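Short Wired Leads With White Plugs (Mixed Bag)
Tiltstead Parts Shelf > Wire and Connectors > Short Leads

Item no. 2158-M
Sold by the bag, 20 leads to a bag
Mixed wire colors
In stock

I love these little things, and I'm going to go on about them a bit, so if you just want to order, the bag sizes are at the bottom of the page.

Short leads are the most boring item I carry and also the one I get the most mail about. You have a small board, it has a small socket on it, and you need a plug with some wire already hanging out the back so you don't have to crimp anything. I've crimped my own for years and I'm still bad at it (my hands are big and the pins are tiny, and the good tool always seems to be at somebody else's bench). So a few years back I started buying leads already made up, and then I started buying too many, and then I had a shelf of them and a web page. That's the whole history of the department!

The mixed bag is what I'd tell most people to start with. You get leads with different numbers of wires in them, all short, all with a white plug on one end and nothing on the other. The free end is yours to solder, twist, tin or poke into a screw terminal, whatever your project wants. I don't sort them by color before they go in the bag. If you need twenty of the very same lead, get the Clellholm single-type pack, it's one page over and costs a little more.

A word on wire colors, and please read this one. Red is usually your plus and black is usually your minus, but usually isn't always, and yellow can be anything at all. I once trusted a yellow wire on a fan and I can still smell it. Put a meter on the lead before you hook it to something you care about. It takes ten seconds.

Now, how to work with them. The first thing everybody does is tip the whole bag out in a heap, and then they're all hooked together like coat hangers. Don't do that! Take out a few at a time and lay them on a big bare table, a white one if you've got it, with good light overhead. Dark wire shows up beautifully on white. The plugs don't, so keep the wires where you can see them and follow them along to the plug. I like a slanted row with a gap between each lead, enough of a gap to get hold of one without dragging its neighbor along.

Leads out on the big round-edged table:

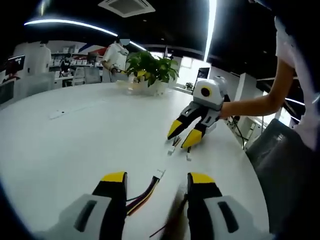
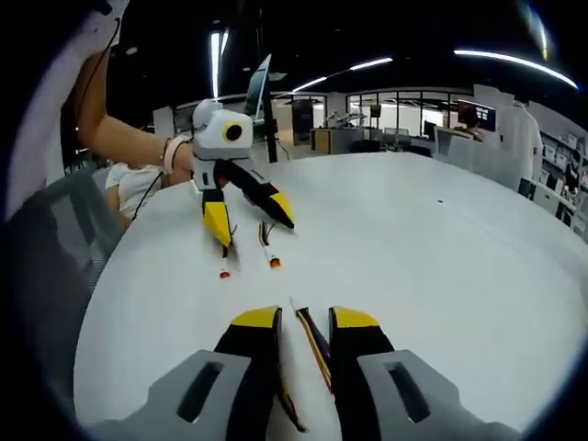
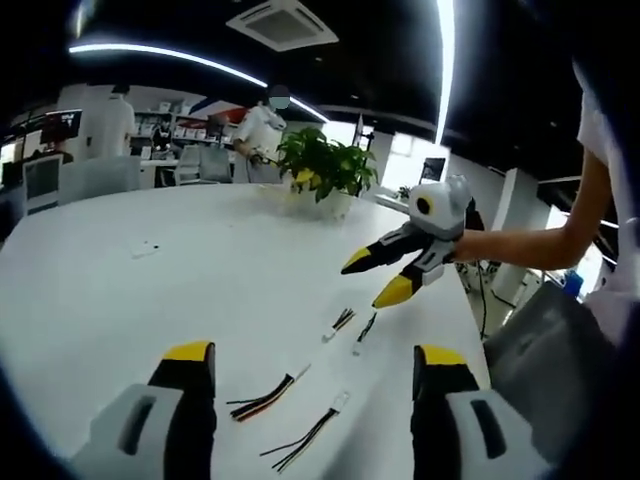 Pick a lead up by the plug, or by the wires right behind the plug where they're still close together. If you grab it out at the loose end the wires splay and the plug swings around and catches on the next one. It won't break anything, it's just annoying, and after the fifteenth time you'll be talking to yourself. Set it down plug first, too. You'll find it lies a lot flatter that way.

Thin wire has a memory, by the way. These come to me coiled and some of them want to stay coiled. Run the lead between your thumb and finger a couple of times, gently, and most of the curl goes away. Don't use heat. I know somebody wrote in to say a hair dryer works great, and I'm glad it did for them, but I've seen what it does when you hold it too close and I'd skip it.

Storing them: I've tried jars, egg cartons, fishing tackle boxes and one very nice cookie tin. The tackle box wins. The shallow Vaher tray is what I use now, the one with the lift-out dividers, and a mixed bag fits in it with space to spare. Jars are terrible. You put your hand in for one lead and you bring out nine.

What they're good for: small fans, switches, little sensors, strings of lights, battery boxes, model trains, doll houses (more doll house people than you'd think), and patching up toys that would otherwise go in the trash. What they aren't good for: anything that plugs into the wall, anything that gets hot, anything outdoors. It's light wire for light jobs. If you're not sure which kind of job yours is, write and ask me before you order and I'll tell you, even if the answer is that you should buy something from another store.

Will they fit your board? Maybe! White plugs all look alike across a room and then you get up close and the spacing is different by a hair. Measure from the middle of one pin to the middle of the next. If you don't have calipers, lay a ruler across the whole row and divide. Then check it against the size chart, which Lutfa Roy drew up for me and which has saved me more returns than anything else on this site. She also did the one for the Grenberg housings, so if your plug has a little latch on the side, look there first.

Please don't force one. If it needs a hard push, it's the wrong plug or it's upside down. Turn it over and try again, and if it still fights you, put it back in the tray.

Returns are easy. Bag still sealed, send it back, I'll refund it. Bag open but you only needed to see whether they'd fit, write to me first and we'll sort something out. I can't take back leads that have been soldered or cut.

Bag sizes

Small: 20 leads
Medium: 70 leads
Large: 126 leads

The odd number on the large bag is how many I could get into the flat mailer before it stopped being flat. I know it bothers some of you. The medium bag is on the low side at the moment and I expect more in November, so if you need one for a class, order now or get a few small bags in place of it.

Goes well with: Vaher shallow tray, Clellholm single-type leads, Grenberg latch housings, size chart (free, comes folded in with any order if you ask for it in the notes box).

Page last updated September 2019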